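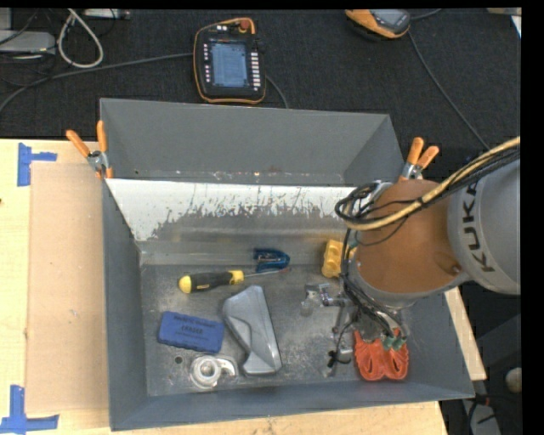 FOR IMMEDIATE RELEASE

Trenanska Opens Used Metal Bin Program to Schools, Play Centers and Repair Shops

GOSENLEY, March 24, 2025 – Trenanska, a supplier of used workplace storage, today opened its metal bin program to buyers outside manufacturing. Schools, play centers, libraries, repair shops and households can now order secondhand open bins one at a time. Until now the bins were sold only in lots of 20 or more.

The program is called Flanulby. It covers open-top metal bins that come out of factories and warehouses when a storage line is changed or a building is cleared. Trenanska buys the bins, checks them, removes sharp edges and sells them with their working marks left in place. The company does not repaint unless the buyer asks for it.

Trenanska sold 3,270 used bins last year, almost all of them to other industrial firms. Requests from smaller buyers grew over the same period, and 683 of them are on the list the company used to plan the new service. Most asked for one or two bins to hold toys, building blocks, craft supplies or small parts.

"People wanted a bin they could put on a table and reach into," said Mansa Arthur, who manages the Flanulby program. "We kept telling them the smallest lot was 20. A preschool has no place for 20."

What buyers will receive

Bins are sold in three condition grades. Grade A bins have light scuffs and most of their original finish. Grade B bins have scratches, worn floors and patches where the finish has come away to bare metal. Grade C bins may also have dents, old bolt holes and surface rust, and are meant for workshops, garages and outdoor sheds.

Only Grade A and Grade B bins are offered to schools and play centers. Each of these is brushed down, washed and checked by hand along the rim and inside the corners. Loose paint is scraped off and the area is tested before the bin is packed. Bins that fail the paint test are sent for scrap. Holes in the floor or walls are left open on request, as some buyers use them for drainage or for fixing the bin to a bench. Otherwise they are closed with a flat plug.

Shapes differ from one bin to the next. Some have straight sides. Others have a high slanted back and a low front, so that what is inside can be seen and picked up without leaning over the edge. Arthur said the low-front type has been the most requested by teachers.

"A tall box turns into a place where things get lost," Arthur said. "With a low front, a child can see the yellow block at the back and go get it. Cleanup goes quicker too, and you don't have to tip everything out to find one piece."

The company recommends a felt or rubber mat under any bin used on a wooden table. Mats are cut to size at the Gosenley warehouse and sold separately. A thin liner for the bin floor is also available for buyers who want less noise when hard plastic toys are dropped in.

Trial in classrooms and workshops

Trenanska tried the single-bin service with a group of early buyers starting in December. The Hutsuliak Play Library, which lends toys to families and child care centers, took bins for its returns table. Staff there empty each returned set into a bin, sort the pieces by hand and look for anything missing before the set goes back on the shelf.

The library asked for two changes during the trial. The first was a smoother front rim, and rims on all school orders are now filed and then rolled with a hand tool. The second was a label plate that could be wiped clean. Plates are now included with Grade A bins and can be added to the other grades.

Repair shops in the trial used their bins for mixed parts waiting to be sorted. They preferred Grade B and asked that the floors be left as they were.

Supply

The Gosenley warehouse has 1,176 bins ready to ship under the new service, with 900 of those in Grades A and B. More will be listed as they are cleaned. Because the bins come from different sites, matching sets are limited, and buyers who need several of the same shape should contact the sales desk before ordering.

Orders can be placed by phone, by mail or at the warehouse counter. Buyers may inspect a bin in person before paying. Bins that do not fit the space they were bought for can be returned within 30 days in the condition they were sold.

Trenanska will also take back any Flanulby bin at the end of its use. Returned bins are graded again and resold where possible. The buyer pays for transport, and the company gives a credit toward the next order.

Firms with bins to sell can ask for a site visit. Trenanska collects from closed or active sites and will accept mixed lots, including bins with worn finishes.

About Trenanska

Trenanska buys, cleans and resells used metal storage from its warehouse in Gosenley. Its range includes open bins, shelving, parts drawers and workbenches. Flanulby is its program for secondhand open-top bins.

Media contact: Mansa Arthur, Flanulby Program, Trenanska, Gosenley

###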